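Huenchumán Hand Tool Oil, 10 oz Bottle

Home > Workshop > Care and Upkeep > Oils

Item no. 925
In stock at our Selutport store and ready to ship

If you have ever opened a drawer in the spring and found that every hinge in it has gone stiff over the winter, you already know why we keep this oil by the register. It's a light, clear oil for anything with a pivot, and we have been selling it at Wultgate for so long that some of our customers buy it without looking at the label anymore (which is a shame, because it's a very pretty label, with a little blue heron on it).

We like it for scissors, pruners, tin snips, folding rulers, door latches and that one gate out back that wakes up the neighbors. It spreads easily, it doesn't smell like much, and it stays where you put it long enough for you to work the joint a few times and feel it loosen up.

What you get

One 10 oz bottle with a narrow spout and a screw cap. The spout lets out a drop at a time if you squeeze gently, and a good deal more than that if you don't, so go easy on the first try! A cotton wiping cloth comes tucked into the box.

Using it on pliers and cutters

Brush off any dust or grit before you start. An old toothbrush is perfect for this, and it gets down into the pivot where a rag won't reach. Open the jaws wide, put one drop on each side of the joint, then open and close the tool until it moves the way you remember. Wipe off whatever comes out, and wipe again — the second pass always picks up more than you'd think.
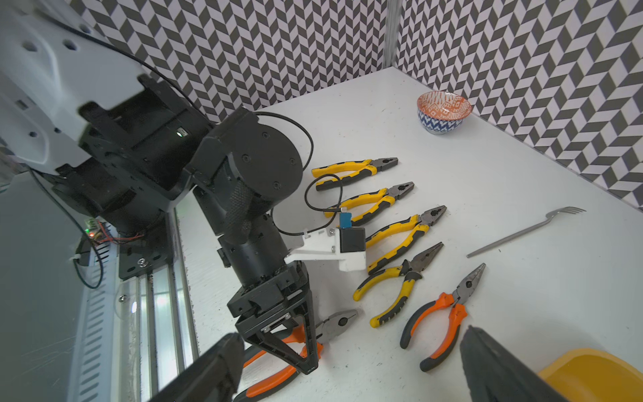
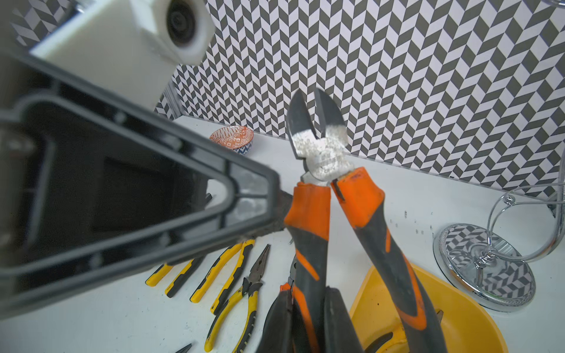
Six pairs of pliers in the first picture, and orange-and-black diagonal cutters with powdery white residue on the jaws in the second.

Using it on garden tools

Pruners and loppers like a little more oil than pliers do, especially if they've been put away with sap on them. Clean the sap off first with warm soapy water and dry them well. We do ours in November, when the beds are finished, and then they hang on the wall until it's time to start all over again.

Please don't use it on

Anything that touches food, bicycle brakes, or leather sheaths, where it will leave a dark spot that never quite comes out.

Sizes and shipping

The 10 oz bottle is the one most folks want. There is also a 20 oz refill with no spout, item no. 172, and you can pour it straight into your old bottle with a small funnel. If you'd like something thicker for big hinges and wheels, take a look at Nendurer Grease on the next page. We pack every bottle upright in its own sleeve, and we're happy to put several in one box if you leave us a note at checkout.

Page updated Jan 30, 2023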